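Lorton Safe Cell Checklist Pack, reviewed after two months

I bought the Lorton pack in July for $139, mostly out of guilt. We run tabletop pick-and-place tasks in simulation before anything goes near the real arm, and our house rules for that lived in a shared doc that three different people had "cleaned up." Half of it contradicted the other half. So when Yulan Zou mentioned she'd been using Lorton at her last job, I put it on the card and hoped for the best.

What you get is a set of fill-in checklists, a short handbook (very readable, I got through it in one evening with a bowl of cereal), and a spreadsheet that keeps track of which rules each task has been checked against. There's a plug-in for Sekska too, if that's your simulator. It is ours, and setup took me most of a morning thanks to a license key that wouldn't paste properly.

The good stuff first! The handbook is bossy in the right places. Write down the grip force limit before you run the task. Freeze the scene file and give it a version number. Decide what counts as a failed grasp ahead of time, and have somebody else sign it. We'd been terrible about that last one. I'd watch a replay, see the fruit tip over, and go "eh, close enough," and then Uchenna Bako would watch the same replay and mark it as a fail. Now there's a line for it on the sheet and we argue before the run, when it's cheap.

I also love the clutter rule. Lorton wants you to test with unrelated stuff on the counter, and to list every one of those objects in the scene sheet, because a bare surface makes any gripper look like a genius. We had skipped that for ages. The first batch we did under the new rules was 500 runs, and filling in the sheets took longer than I'd like to admit. 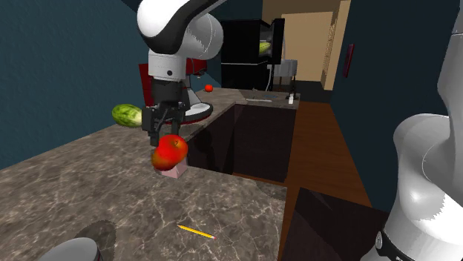

The placement section is where I started to grumble. It asks for a release height for every object but gives you a single box to write it in, and a round thing going on top of a small block is a totally different problem from a box going on a shelf. I ended up adding my own column (release height, plus how long it has to stay put before we call it placed). The spreadsheet let me do that without breaking, so points for that, but the plug-in ignores the new column completely. I wrote to support and got a friendly reply saying it's on the list.

Other gripes: the print version uses tiny gray type, and the section on moving from simulation to hardware is only 2 pages. It says to redo your speed and force checks on the real machine, which, yes, please do, but I wanted a proper sheet for it. We're still using the one from Andura for that part. It's uglier and it works fine.

I tried Ojo's free checklist before this and it's okay if you're on your own with one arm. It has no sign-off step and no versioning, so with a team it gets messy fast.

Would I buy it again? Yep. It gets 7 out of 10 from me, and I'd bump that to 8 if they fix the column thing. If your group already has decent written rules and sticks to them, save your money. If your rules look like ours did, get it, and make whoever complains the loudest fill in the first sheet.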